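Chapter 10
Stablecoins and the Promise of a Fixed Price

Most digital coins rise and fall in price from hour to hour. That makes them hard to use for rent, wages or any bill that has to be paid in a set amount. A stablecoin is a coin whose issuer tries to hold its price level, usually at one dollar.

The usual method is a reserve. For each coin sold, the issuer sets aside a dollar in cash or short-term government debt. Holders may return coins and get dollars back. As long as people believe the reserve is there, the market price stays close to the target — and if they stop believing it, the price can drop in minutes.

Consider Trurnik, a small issuer studied throughout this chapter. At the end of February it had 1,149 coins outstanding for every 791 dollars it could pay out the same day. The rest of the reserve was lent to a trading firm, Utden, for two years. On paper the coin was fully backed. In practice, a large group of holders asking for dollars at once would have had to wait.

Section 10.1 explains how reserves are built and reported. Section 10.2 looks at coins that hold no reserve and depend on trading rules instead. Key terms are listed at the end of the chapter.

Before reading on, write down what you would want to know about a reserve before buying a coin.

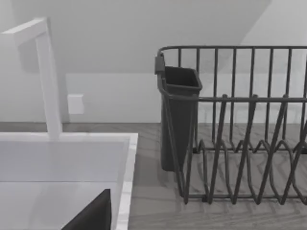

Paulauskas would ask first how many days it takes to turn the whole reserve into cash, and only then how large it is.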